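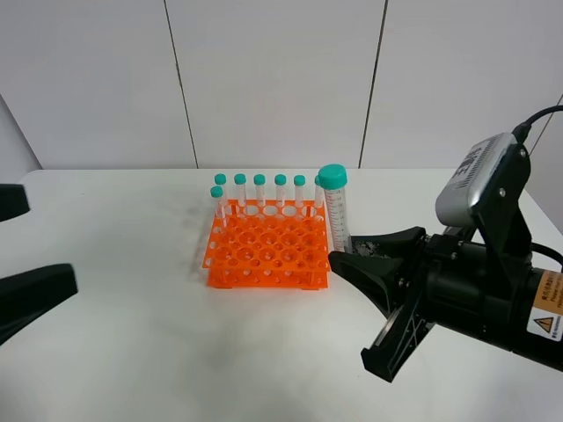

Todik gripper with wrist camera at a tube rack, large conical tube at the jaw.

Todik Tube Handling Kit
Maker: Padenard
Part no. TK-522

The Todik kit sets up a bench arm for work with capped tubes in standard racks. One pair of tapered jaws covers small screw-cap tubes and large conical tubes, so there is no finger change between sizes. Rack layouts are entered once and saved by name.

In the box
Gripper with 3 spare jaw pads
Wrist camera and bracket
Camera cable, 195 cm
Vidal rack layout software, single license

Wipe the jaw pads with a dry cloth at the end of each shift. Replace them after 2,000 cycles.

The kit does not open or close caps. For that, see the Vorkonen decapper, sold separately.

Orders placed now ship in September. Arm and racks not included.

Page updated July 6, 2024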